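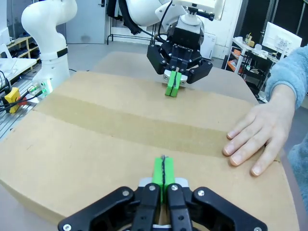
Lenni Väisänen asked in the February review why the cable could not simply be laid on the board by hand and the arms left to do the rest. The objection was fair, and it changed the scope of the project. The first plan had both grippers picking the cable off a hook. The revised plan starts with the cable already placed between the fingertips of one gripper, and only the handover to the other is automatic.

Skorura: Cable Handover Between Two Arms
Project report, Apr 26, 2024
Abla Hamdan, Kedir Mamo
Built at the Ludthorpe shared workshop

1. Goal

The task is to pass a thin cable from one gripper to another without dropping it or pulling it out of the fingers. A run counts as a success if the receiving gripper holds the cable for five seconds after the giving gripper has opened.

2. Work surface

The bench top reflected the ceiling lights and gave false edges in the wrist camera. We covered it with cardboard, joined with brown packing tape. The tape band is darker than the board and was at first picked up as a cable by the edge filter. We masked a strip of the image at that height. Painting the board was considered and dropped, as the paint would have made the surface slick.

The board moves if a gripper presses on it. One person holds it flat by hand during setup and steps back before the program starts. Clamps are on the list for the next version.

3. Grippers

The grippers share one linkage design, with black finger plates and green soft pads at the tips. The pads were cast in a mold printed by Bezawit Shiferaw. The first batch was too stiff and let the cable roll out sideways. The second batch used a softer mix and is the one fitted now.

Screws in the linkages worked loose during the first week. Thread lock fixed this on all joints but one, where the hole had been drilled too wide. That plate was remade.

4. Control

Each arm runs its own motion script. A small program we named Caneo sits above them and sends the next step only when both report that they are in position. Closing force is set as a percentage of motor current. At 24 percent the cable slipped. At 35 percent it held, and the pads showed no marks.

5. Results

We ran 100 handovers with the final pads. Most failures came from the receiving gripper closing slightly to one side, so that only the edge of the pad touched the cable. Wrist calibration drifts after a restart and must be repeated each time. Runs made before we understood this were thrown out.

6. Remaining work

Calibration should be stored and checked at startup. Abenezer Hadgu has a script for this from the Negussie build, but it expects a different camera mount. The cable leading off the wrist also needs a proper clip, as it catches when the arm turns past its rest position.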